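Friday, May 30, 2025

Notebook entry: dish handling cell, loss of grip force during transfer
Entered by: Benedek Kovács
Status: open

1. Summary

During the morning session the arm lost grip force while carrying a cup above the dish rack. The cup slipped in the fingers, struck the rack and came to rest on the bench. No person was within reach of the arm at the time. The cup did not break. The protective stop did not trigger, and the arm completed its programmed path with the gripper closed on nothing. The second point is the reason for this entry. A dropped cup is a routine event in this work. An arm that continues to move after losing its load, without reporting a fault, is a safety matter and is treated as such below.

2. Conditions

The task was the standard transfer: pick up a cup, move it over the rack, lower it, release. The controller was running the Nadlow motion package with the settings left over from the February trials. The grip command was 2000 on the driver's internal scale. The load-loss threshold was 100 on the same scale. Wrist camera recording was on for the entire session, as was the joint log.

The emergency stop was tested by hand before the first run and worked correctly. It was tested again after the event, with the same result.

3. Sequence of events

The first transfers ran without incident. On the run in question, the log shows the grip reading falling in 3 steps while the arm was still accelerating toward the rack. After the last step the reading settled just above the load-loss threshold and remained there. The monitor therefore had no reason, by its own rules, to declare the load lost.

The operator saw the cup slip and pressed the stop. By then the arm had reached the release position and opened the fingers on schedule. The delay between the slip and the stop was short, but it was long enough for the program to finish, and it should not be relied upon.

4. Inspection

Power was removed and the lockout tag placed before anyone touched the gripper. Findings were as follows.

The finger pads were sound. There was no tear and no residue on the gripping faces.

The screw holding the left finger to its carriage had backed out by part of a turn. With the finger loaded by hand, play could be felt at the tip. This agrees with the stepped fall in the log.

The Letton cable to the gripper driver was seated properly. Moving it by hand, with the power back on and the arm held in position, produced no change in the reading.

The threshold was set when the older, stiffer fingers were fitted. It was not reviewed when the fingers were changed. Two closed fingers pressing on each other produce a reading above 100 with no object present, so the monitor could not have detected an empty gripper in the present arrangement. It has presumably been unable to do so for every session since the change.

5. Review of the recording

The wrist recording was compared with the joint log from the start of the run onward. The cup is carried at a steep tilt, and the surroundings are heavily blurred by the speed of the wrist.
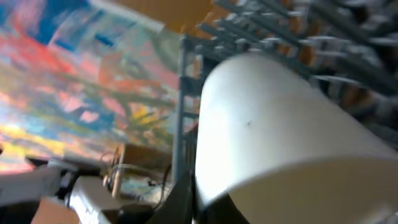 The speed limit for loaded moves should accordingly be reduced until the finger mounting has been corrected and checked. The present limit was chosen for cycle time, and no one recorded a reason for keeping it at that level. Lower acceleration would also give the operator more time to respond, although this does not replace a working monitor.

6. Actions

The left finger screw has been removed, cleaned and refitted with thread-locking compound. The right one is to be treated the same way before the next session.

The cell is not to be run in automatic mode until the load-loss threshold has been measured again with the present fingers, both empty and holding a cup. Manual jogging at reduced speed is permitted with one person at the stop.

The monitor is to compare finger position as well as grip reading. A request for the position signal has been sent to Vindorent, who supplied the driver. No reply had been received at the time of writing.

A change of fingers is to be added to the list of changes that require a new threshold measurement. The checklist on the cell door still shows the old list and must be replaced.

The joint log and the recording are stored together in the shared folder under today's date. Please do not rename them before the threshold measurements have been entered.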